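Das rote Schälchen

Als ich in das Büro von Prinwood kam, war der weiße Schreibtisch schon für mich vorbereitet. Man gab mir eine Karte für die Tür und sagte, die Kollegen kommen um 9 Uhr. Es war erst 8 Uhr. Ich setzte mich und wusste nicht, wohin mit meinen Händen.

Auf dem Tisch lag ein kleines rotes Schälchen, rund und flach. Es gehörte nicht zu den Dingen auf meiner Liste. Ich fragte mich, ob man mir etwas schenken wollte oder ob jemand es vergessen hatte.
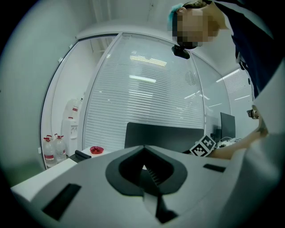 Am Nachmittag

Ich räumte den Tisch auf, so wie meine Großmutter in Vurnow ihren Küchentisch aufräumte: zuerst das Große, dann das Kleine. Das Schälchen fasste ich lange nicht an. In der hinteren Ecke störte es keinen, und die dunkelgraue Trennwand stand daneben wie eine Mauer um einen Garten. Neben dem Schälchen lagen noch kleine rote Teile. Ich dachte, sie gehören zusammen, und wollte sie nicht trennen. 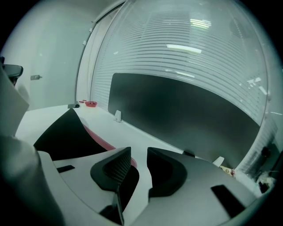

Nimm es ruhig, sagte eine Stimme von der anderen Seite der Trennwand, es steht seit Juni dort und wartet auf Büroklammern.

Ich bedankte mich, vielleicht zu laut. Büroklammern hatte ich keine. In meiner Manteltasche fand ich zwei Münzen von der Reise und legte sie vorsichtig hinein. Dann schrieb ich meine erste Nachricht nach Hause, dass der Tisch groß ist und dass ich schon etwas darauf besitze.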